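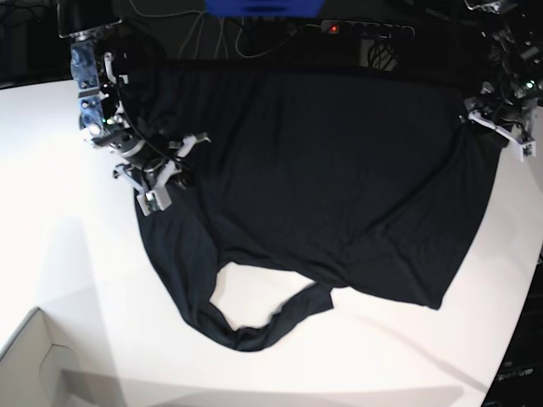 Week 3 handout – dyeing cellulose, dark shades

Read before the practical. Bring the shade card from week 2, you will need it.

Reactive dyes. Bond to the fiber itself, covalent, needs alkali. Good wash fastness once the loose dye is out. Most of the complaints about "bleeding black" are really poor wash-off. Remember hydrolysis – some dye reacts with the water instead of the cotton, stays in the cloth, comes out in somebody's laundry.

Direct dyes. No bond, just attraction + salt. Cheap, quick, weaker in the wash. Aftertreat if the shade is deep.

Sulfur black. Still the workhorse. Reduce, apply, oxidize. Watch tendering in storage (acid forms slowly, cloth loses strength).

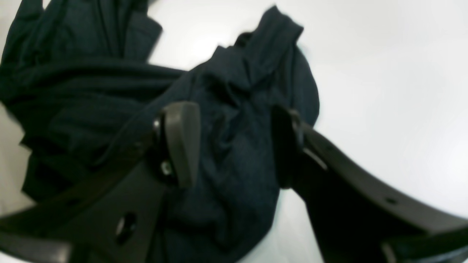 Page last changed: 30th August

Navy v. black. Under shop light hard to tell apart, so always check in daylight and under the lamp. Metamerism will be on the test. Two swatches match in one light and not the other, diffrent dyes in the recipe.

Case: the Faltgate mill trial. 27 lots, one recipe, 348 kg of knit per lot. Shade drifted green toward the end. Cause was water hardness, not the dye. Compare with Abu Hammour, softened water, no drift.

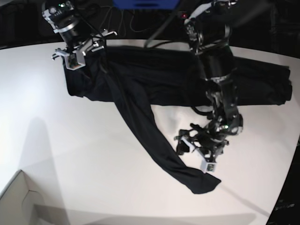
Fig. 1. Dark long-sleeved garment, creased. Folds with a sheen look lighter – flatten before you judge shade.

Crocking. Dry rub and wet rub, both. Wet is nearly always worse for blacks. Gray scale 1 to 5, half steps allowed, write down wich finger of the tester you used.

Recipe sheets: Pruvley no. 398 (navy), no. 899 (black). Don't mix them up, people did last year. 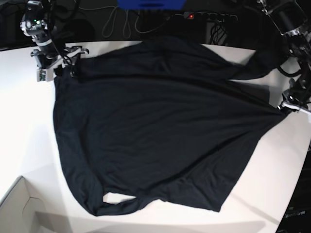
Fig. 2. Black T-shirt, matte, faint gray along the creases.

For next time – vat dyes, indigo first. Read the section on leuco forms. Lab books in by the end of August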